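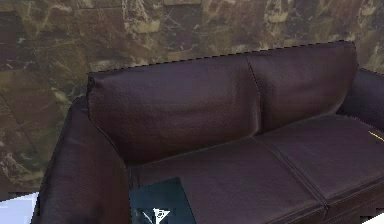 Visita ao laboratório de simulação em Gomolcombe

No mês de outubro o nosso grupo foi recebido no laboratório da Ernoten, em Gomolcombe, para uma tarde de portas abertas. Éramos poucos, o que foi bom, porque a sala de demonstrações é pequena e todos puderam ficar perto dos ecrãs. Escrevo este resumo para os sócios que não conseguiram vir e pediram notícias.

A Ernoten prepara robôs para tarefas de casa: recolher objetos, arrumar, levar uma coisa de um móvel para outro. Antes de um robô tocar num móvel verdadeiro, a tarefa é ensaiada muitas vezes dentro de um simulador, que eles chamam Tutach. O Tutach gera a sala, os móveis e a luz, e calcula aquilo que a câmara do robô veria naquele lugar.

A demonstração que nos mostraram passava-se numa sala de estar simulada, com um sofá escuro diante de uma parede de desenho manchado. Sobre o assento estava um objeto muito fino, meio claro e meio amarelo, e sobre ele se falou bastante. Um objeto assim ocupa poucos pontos na imagem, e basta a câmara virar um pouco para ele ficar quase fora da vista. A equipa explicou que os objetos finos são os que dão mais erros, muito mais do que caixas ou copos.

Também aprendemos que o sofá é um caso mais difícil do que a mesa. O assento tem uma costura com relevo, as almofadas fazem sombra, e num sofá verdadeiro o tecido ou o couro cede quando a mão faz pressão. O simulador trata esta última parte de maneira simplificada, e disseram-no sem rodeios quando um dos visitantes perguntou.

Cada tarefa é repetida com pequenas mudanças de posição da câmara e dos objetos. Para a tarefa do sofá foram previstas 2.000 repetições, e até ao dia da visita estavam feitas 1.857. O computador trabalha nisso durante a noite, e de manhã a equipa revê os casos que falharam. Uma parte desta revisão ainda se faz a olho, imagem por imagem, e pareceu-me um trabalho de muita paciência.
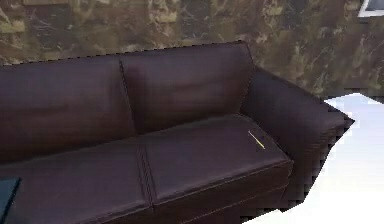

As perguntas dos visitantes

A pergunta mais repetida foi sobre a qualidade das imagens. Os contornos dos móveis têm degraus pequenos e a parede não é muito nítida. Responderam-nos que é uma escolha: com imagens mais simples, o simulador corre mais depressa e podem fazer-se mais ensaios na mesma noite. Para os testes finais usam uma versão mais detalhada, que não vimos.

Outra pessoa quis saber quando é que um robô destes vai chegar às nossas casas. A esta pergunta não quiseram dar uma data, e eu fiquei com respeito por isso.

Próxima visita

A Ernoten aceita um segundo grupo na primavera. Desta vez estará também presente a Amarasinghe, a oficina que constrói as mãos mecânicas, e espera-se poder ver uma delas a funcionar fora do simulador. A sessão começa às 4 da tarde e dura cerca de duas horas. Quem tiver interesse deve deixar o nome na secretaria, com a indicação se precisa de lugar no autocarro. A entrada é livre, mas os lugares são limitados e os sócios que não foram em outubro têm prioridade.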